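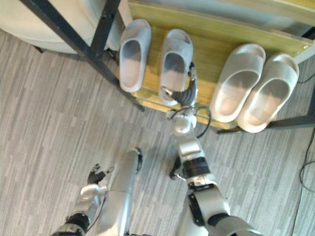

Go on the last tour of the afternoon, a reader wrote under my first post on Holub, and leave time for the entryway rooms, which most people hurry past on the way to the kitchens. I took the advice and went in August, on the open day, with the 3 p.m. group.

Holub is the home furnishings center on the old Dodamach mill site. Flandard has the ground floor, with beds and wardrobes, and the smaller makers share the floor above. Admission was free. Parking cost 3 dollars, coins only, and the machine did not give change.

The tour began in the sample workshop. We were shown how boards are cut, sanded and oiled, and then a test bench where a weight is lowered onto a shelf and raised again, 200 times for each shelf. The bench was loud and we had to stand close to hear the guide. There was a long wait here while the group ahead of us finished.

The entryway rooms are upstairs, at the far end of the hall. Each one is set up as the first few feet of a home, with a place to sit and a place for shoes. The one I spent the most time in had a low rack with a pale wooden board on a black metal frame, standing on gray striped carpet. The board slopes a little. Light gray slide slippers were set out on it in two pairs, toes to the back, and there was a round white cushioned stool close by.

I have been looking for a shoe rack since we moved, so I asked a lot of questions. The low racks are sold for slippers and house shoes, and the guide said that tall boots should go on a tray on the floor. The boards are oiled, so a wet shoe left overnight can leave a mark. A damp cloth is enough for ordinary dirt. Replacement boards can be ordered separately from the frame, with a wait of a few weeks.

On keeping slippers tidy the advice was simple. Put each pair together, leave a gap between pairs, and turn them all the same way. Thick soles take up more room than people expect, and families often buy a rack one size too small. I measured ours when I got home and we need the longer one.

Hakari had the next stand, with coat hooks and umbrella holders. I liked the hooks but they were only sold in sets. Past that is the fabric room, where you can feel 100 samples of upholstery on rings. The pale ones were the most worn at the corners.

The cafe is by the exit. I had soup and bread, and both were fine. The line was long after the tour let out, and it would be better to eat first.

The whole visit took me a little over two hours. There is an elevator next to the workshop, but the sign for it is hard to find from the parking lot side. Price lists are kept at the front desk and you have to ask for one. The desk closes at 5:30.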